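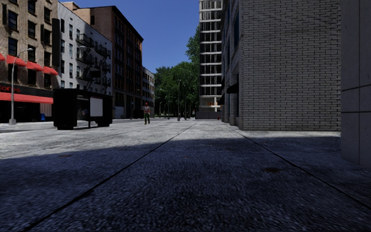
临街商铺申请占用人行道设置外摆区,需要提前多久提交材料?

应在计划启用日的前一个月提交。材料不齐的,受理时间自补正之日起重新计算。

本指南适用于宾利(Binley)街区范围内的餐饮、零售及服务类商户,说明外摆区从测量、申请到日常管理的办理步骤。此前已取得许可的商户,续期时同样按本指南执行。

一、确认申请资格

申请人应为临街铺面的实际经营者,并持有有效的营业执照和租赁合同。转租铺面须附业主书面同意书。铺面正门不朝向人行道的,不予受理。

位于巴洛奇(Baloch)路段的商户,除上述材料外,还应取得相邻铺面的书面知悉函。

二、现场测量

测量前请清理门前杂物,并选择晴朗干燥的日期进行。测量以建筑外墙面为起点,至路缘石内侧为止,沿铺面宽度方向在两端各测一次,取较小值。

外摆区设置后,剩余通行净宽不得小于2米。门前设有消火栓、检查井或盲道的,外摆区边线应与其保持不小于500毫米的距离。铺装接缝不作为边界依据,图纸上的边线一律以外墙面为基准标注尺寸。

三、绘制平面图

平面图可手绘,但须标明以下内容:铺面名称及门牌号;外墙、路缘石及出入口位置;外摆区长度与进深;桌椅、遮阳伞和花箱的摆放位置;剩余通行净宽。

遮阳伞完全打开后的投影不得超出外摆区边线。花箱高度不得超过1,000毫米,且不得固定于地面。

四、提交申请

申请材料可通过雷特尔(Retel)商户服务平台上传,也可送至街区服务窗口。线上提交的文件须为清晰的扫描件,图纸与证照分别上传,不得合并为同一文件。

每份申请收取审核费300元。费用在受理后缴纳,未通过审核的不予退还,但可在补充材料后免费复核一次。

五、路面状况登记

许可生效前,申请人应会同街区工作人员登记门前铺装的现状,包括污渍、磨损、裂缝和接缝情况。登记表由双方签字,各执一份。许可期满后,将依据登记表核对路面状况,新增损坏由经营者负责修复。

登记时应拍摄整体照片和局部照片。整体照片须同时反映铺面外墙与人行道的相对位置。
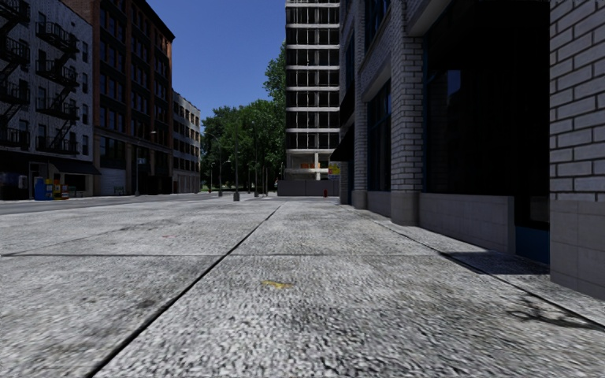

六、日常管理

桌椅应于每日营业结束后收回室内。清洗地面时不得使用强酸类清洁剂,污水不得直接扫入雨水口。油渍应先以吸附材料处理,再用中性清洁剂刷洗。

遇大风预警或市政施工,经营者应在接到通知后立即撤除全部外摆设施。未及时撤除的,街区管理方有权代为移置,所需费用由经营者承担。

七、变更与续期

外摆区面积、经营者或经营类别发生变化的,应重新申请。仅更换桌椅款式的,在平台内备案即可。续期申请应在许可期满前提出,并附最近一次路面状况登记表。

八、咨询

材料填写方面的问题,请联系街区商户事务负责人阿姆娜·萨蒂(Amna Satti)。平台登录及上传故障,请联系戈克梅克(Gokemeck)技术支持组。

本指南自2025年6月4日星期三起施行,5月发布的试行版本同时停止使用。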